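Morside
Work with us

Software engineer, planning and perception (two-arm sorting)
Permanent, full time or four days. Based at our workshop in Drurnport, with one day a week at home if you want it.

Most adverts for robotics jobs read as though the hard part is over and you are being invited to the party. We have read a lot of them, and written one or two, and would like to try it differently. We sort small things into bins with two robot arms. Some days the software is good at it. We need another person to work on the software for the days when it isn't, and we would like that person to have doubts about robots and say so in meetings.

What the work is

Morside writes the software that lets a pair of arms share a table and clear a pile. We do not build arms. We buy them, curse them, and write the layer that decides what to pick up, which arm should go for it, how it gets there without hitting its neighbour, and what to do when the gripper closes on nothing. Customers are small packing firms and kit assemblers who have mixed goods coming back or going out, and who have usually been sold something before that did not do what the video said it would.

Our main piece of software is called Zedar. It has four parts, of very uneven quality.

Perception takes camera images and proposes things that could be grasped. It was trained on packets lying apart from each other and has been catching up with reality ever since. It likes a dark square centre on a pale wrapper. It is much less keen on anything thin, shiny or half under something else, and it will now and then report two crossed strips as one object with great confidence. The confidence figures should be treated as decoration until you have fixed them, and fixing them would be an excellent first project.

The task planner picks the next object and hands it to an arm. It is a few hundred lines of rules with a scoring function on top. We tried a learned policy in its place for most of last year. The policy was better on our own test piles and worse on everybody else's, and when it went wrong we could not tell a customer why. It is still in the repository. You are welcome to argue for it, and you will be asked for numbers.

Motion planning keeps the arms out of each other's way. At present it does this mostly by being timid. One arm reserves a block of space over the bins and the other waits, and if you stand and watch for ten minutes you will see a good deal of waiting. A proper shared-time planner exists on a branch. It is faster, and it has a fault that turns up once in a few hundred moves and that none of us can reproduce on purpose.

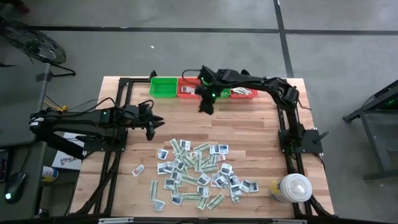 The fourth part is tooling, and we put it last because everyone does, then regret it. Recording, replay, labelling, the thing that compares two nights' runs and tells you whether a change helped. Ours was written in a hurry by people who wanted to get back to the planner. Replay does not line up camera time with joint time as well as it should, so a good third of the arguments in the office are about whether the perception code was late or the arm was early. If you are the sort of person who would sort that out before touching anything else, please put it in the first line of your letter.

Why we don't trust our own figures

Our standard test is a pile of 80 packets, tipped out by hand, to be sorted by type. We run it overnight and in the morning somebody reads out a success rate. For a long time we were pleased with that rate. Then Bernadette Hegarty joined us to run testing, and asked who was tipping out the piles. The same two people were, at the same height, in the same spot on the table, and over the months they had become rather considerate about it. She had the piles tipped by anybody who was passing and the rate dropped by a fifth. We have been more careful since, though not careful enough.

We now keep a set of 500 recorded piles that the people writing the planner are not allowed to look at. Bernadette holds them. She will not show them to you either. You may find this irritating in your first month, and most of us did.

There are other things we have learnt to be wary of. Any result from simulation that involves soft packaging. Any change that improves the average and says nothing about the worst runs. Any claim, ours included, that a system "handles clutter", when what has been tried is one sort of clutter under one set of lights. You need not agree with all of this, but if it strikes you as gloomy you would probably be happier elsewhere.

What you would do

In the first few weeks you would sit at the bench with the arms, run other people's code and write down where it goes wrong. After that you would take over one part of Zedar. Which part depends on you and on what is most broken at the time. The honest guess is either grasp proposals for thin, overlapping items or the shared-time motion planner, with tooling mixed in whichever way it goes.

You would write C++ for the parts that have to be quick and Python for the rest. You would review other people's changes and have yours reviewed, sometimes at length. You would go out to a customer's site now and then, usually for a day, and watch the software do something it has never done in the workshop. Our longest-standing customer, Villalobos, is an hour away by train and very patient, and their shift leads have found more of our bugs than we have.

There is some physical work. Cables get snagged and need rerouting, cameras get knocked and need calibrating again, and the floor gets swept by whoever minds it most. We don't have technicians to do this for us.

What we are after

You have written software that made a real machine move, and you have seen it move wrongly. It need not have been an arm. A plotter, a camera crane, a milking robot or a lift controller would all interest us.

You can read a geometry bug off a plot. You know what a frame transform is and have lost an afternoon to one that was backwards.

You know enough statistics to say when two success rates are really the same number. We do not mean a degree in it. We mean that when someone tells you 18 out of 20 beats 17 out of 20, you pull a face.

You can write a paragraph that another person can follow. Much of the job is explaining why something failed, to people who have paid for it not to.

It would help if you had worked on grasping, on multi-arm planning or on camera calibration, but we have hired people with none of these and would again. We don't ask for a doctorate. We have two people with them and they say the same.

What we are not after

Someone to put a large model in front of the whole thing and see what happens. We have seen what happens. There may well be a place in Zedar for one, and we spend time each month trying out what has been published, but we want to see it beat the dull method on the hidden piles first.

Someone to make the demo look good. We do film the arms for customers, in single takes at normal speed, failures left in. Sales have complained about this and have mostly been ignored.

What we can't promise

We are a small firm with money for the next two years, more if a contract we are chasing comes off. We are not going to change the world of work and we get uneasy when people say we are. The sorting we do is dull and hard on the wrists, and the packers we have talked to would mostly be glad to see the back of it, provided they are not shown the door along with it. We ask each customer what they mean to do with the staff. We write down what they say, and we go back and check. One firm did not do what it had told us and we did not renew with them. That is the extent of our ethics policy and you are free to think it thin.

Progress here can be slow. You might spend a month on something and find that it makes no difference. We would want you to write that up and tell the rest of us, and it will count in your favour at review.

Pay and the rest

The salary band is sent with the first reply to every applicant, before any interview, so that nobody wastes an afternoon. Everyone in the same role is on the same band and it is not open to haggling. Holiday is 28 days plus bank holidays, and people do take them. There is no on-call rota. If a customer's cell stops at night, it stays stopped until somebody comes in, and the contracts say so.

Working hours are yours to arrange, except that we all meet on Tuesday at ten to go through the week's failures. It lasts an hour and there are biscuits of varying quality.

The workshop is on the ground floor with step-free access. The arms are noisier than you might think and the fans worse. There is a quiet room upstairs, though at present the stairs are the only way to it. If that would be a problem, tell us and we will move things about.

How to apply

Send a CV and a letter of no more than a page to Bernadette Hegarty at our Drurnport address or through the form on this site. In the letter, tell us about one time a machine did something you had not expected, what you thought the cause was, and what it proved to be. If you never found out, tell us that. We read the letters first and the CVs second.

There is no coding puzzle. If we like the letter we will ring you for half an hour, and after that invite you in for a day, paid, at the bench. You will be given a recorded run that went wrong and asked to work out why, with one of us next to you. We know the answer to most of these. For a couple we don't, and we will tell you beforehand if you have been given one.

Applications close at the end of August. Everybody who writes gets a reply, and anyone who comes in for the day gets a proper account of what we thought. If you want to ask something before applying, ask. Bernadette is at her desk most afternoons after two, and she would sooner take a blunt question now than in your third week.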